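Section 6: Starting the cell at shift change

I rewrote this part after Lucie Simard pointed out that my old version assumed you'd already worked a month on the Keskinen bench. Fair enough! So let's say you came over from hand sorting and this is your first morning with the two arms.

1. Check the handover sheet. If the night crew wrote "hold," leave the cell alone and find your lead.
2. Turn the key on the Arnus controller to READY and wait for the tone. Mine takes around 12 seconds — don't turn it twice.
3. Look over the work surface and both wall baskets. Anything left from the last order goes in the returns tote.
4. Load the Illow job list and pick your order number.
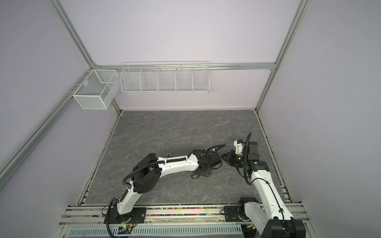 5. Run the first cycle at slow speed with your hand near the stop button. I still do this every single shift, even on orders I know by heart.
6. Switch to normal speed once you're happy with the slow run.

CAUTION: Never reach in while a job is paused. Paused means the arms can start again. Turn the key to OFF first.

Note: You'll spend less time picking and a lot more time deciding. On the old line I handled maybe 200 pieces before lunch and my wrists knew it. Now I mostly clear mixed-up orders, restock, and answer the Trilen tablet when it wants a person to choose (it asks more often than you'd expect, especially in November). Some people miss the rhythm of the old job, and I did too for a while. Job rotation is every 2 hours, so swap even if you're in the middle of an order — just write down where you stopped.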